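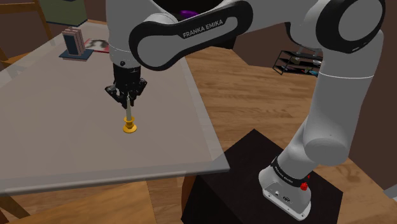 3.2 Sample and recruitment

Households were drawn from the Hunham and Jostby water billing lists, as they stood on January 1, 2021. Letters went out to 2,683 addresses. Of these 2,095 sent back the first form – a better return than the pilot, where the letter was longer and had no stamped envelope. Renters are still under-counted, see Section 5.

Each household kept a paper diary for seven days. Showers, laundry, dishes, garden use. Meter readings at the start and end of the week, taken by the household itself. Diaries with a missing end reading were dropped from the volume estimates but kept for the habit questions.

Coding was done by two readers working apart, using the Sharifi scheme with one change: hand washing of clothes gets its own code. Disagreements went to Nosipho Mthembu, who had the final say. Most were about garden use, were people wrote things like "a bit on the tomatoes" and no time.

Follow-up calls in May, lasting up to 60 minutes. Jostby only. Hunham calls were planned but the phone numbers on file were to old to be of use.

Figure 3. Robotic arm.

3.3 Measures

Daily use per person is the metered volume divided by days and by people sleeping at home. Guests counted if they stayed overnight. Pools left out.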